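May · Skonen working papers · 6 comments · 20 shares

4.2 Label wording and sorting errors

Shared stores at the Naseri and Panero sites were observed over one stocktaking period. Of 3968 items returned to shelf, 145 were put in the wrong container. Errors were concentrated in containers labelled by product code; those with a plain category word gave few — see Figure 3.
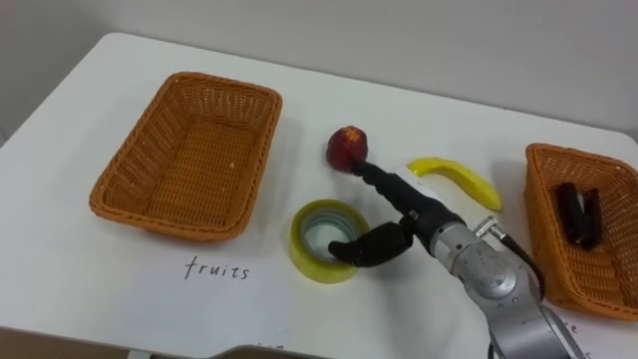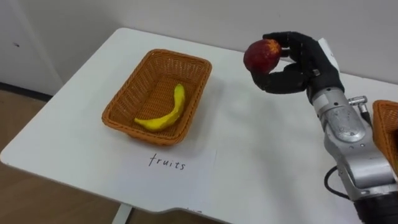
Figure 3. Category word placed in front of a basket.

Category words fail mainly at their boundaries, where an item fits two groups or none. A single handwritten word such as "fruits" settles the matter for a banana but leaves tomatoes to the judgement of whoever is putting stock away. Staff at Panero resolved such cases by copying the previous placement, so early errors persisted.

Comments (2)
Were the codes printed or handwritten?
We saw the same with tomatoes at Grostura.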